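# Setting a Place: The Everyday Table and the Things We Put on It

*From the Oramby Homewares Quarterly, 2022-05-18*

The domestic table has seldom received the attention given to the formal one. Museums hold silver services in quantity, and auction catalogues record them with care, yet the plate and fork used on an ordinary evening are seldom kept and rarely written about.
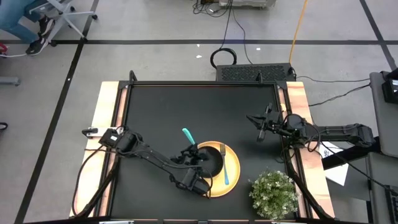
The Oramby Homewares Collection was established to address this gap. It now holds 352 pieces of everyday tableware, most of them donated by households in the region, and it lends a portion of them each year to schools and community centres. The feature that follows draws on the collection's February survey of lending borrowers, which received 200 replies.

## Colour at the table

The strongest preference recorded in the survey was for colour. White ware remains the standard choice of the catering trade, but borrowers furnishing a household table asked most often for yellow, followed by green and blue. A yellow plate on a dark surface is easily located, and the food upon it reads clearly. Respondents who cook for older relatives mentioned this repeatedly, and several had replaced their patterned plates for that reason.

Cutlery with coloured handles has followed a similar path. Long associated with picnics and the caravan, the fork with a metal head and a light blue plastic handle is now an accepted part of the indoor setting. Teal handles are also well represented in the collection. The survey found little interest in matching: many households mix two or more handle colours and assign one to each member of the family – a practice that appears in our donor letters as far back as the records go.

## The placing of the fork

Traditional guidance places the fork to the left of the plate, tines upward. Fewer households observe this than might be supposed. In many homes the fork is carried to the table on the plate itself, with its handle lying across the rim, and is moved only when the meal is served. The collection takes no position on the matter. Its lending notes advise only that plastic handles be kept clear of hot serving dishes, and that borrowed plates be stacked with a sheet of paper between them.

## A little greenery

The centrepiece has also become smaller. Arrangements of cut flowers were reported by 20 respondents, while small potted plants, real or artificial, were far more common. An artificial plant with dense leaves and tiny white flowers takes up little room, does not drop petals and may be set beside a plate without obscuring the view across the table. Purists may object. The Bataineh bequest, received three years ago, nevertheless included several such plants, and they are among the items most frequently borrowed.

## Borrowing from the collection

Sets are available from the Pramgate reading room and, by arrangement, from the Jaltia branch. Each set comprises plates, cutlery and one table plant, and may be kept for 3 weeks. Borrowers are asked to wash all items by hand before their return and to report chips or loose handles at the counter – repairs are carried out at no charge.

Donations of everyday ware are welcome at either address. Pieces need not be complete or in matching sets, and a short note on how they were used at home is appreciated.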